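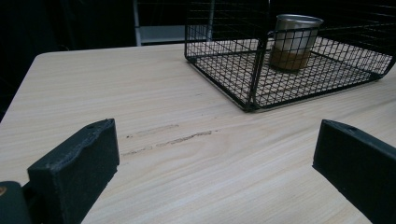

Figure 2. Table surface with light wood grain.

4.2 Setting up the comment queue

The Disiser module holds reader comments on opinion and foreign policy posts until a moderator releases them. You need an editor account on your Deltach site before you start.

1. Sign in and open Settings, then Discussion, then Queue.
2. Set Hold Mode to All Posts or Tagged Posts. For Tagged Posts, enter each tag on its own line, for example "elections" or "defense".
3. In Hold Time, enter the number of minutes a comment may wait before a reminder is sent. The default is 60.
4. Under Moderators, add at least two accounts. The first receives all reminders.
5. Paste your blocked terms into the Word List box. The limit is 594 entries.
6. Select Save, then Rebuild Queue.

Note: Terms match whole words only. To catch plurals, add them as separate entries.

Note: Trackbacks from other blogs go to a separate queue - see section 4.3.

CAUTION: Rebuild Queue clears all moderator notes. Export them first if you need a record of why a comment was held.

CAUTION: Do not switch Hold Mode while a rebuild is running. Comments received during the switch may be published without review.

Section revised July 25, 2020, L. Delorme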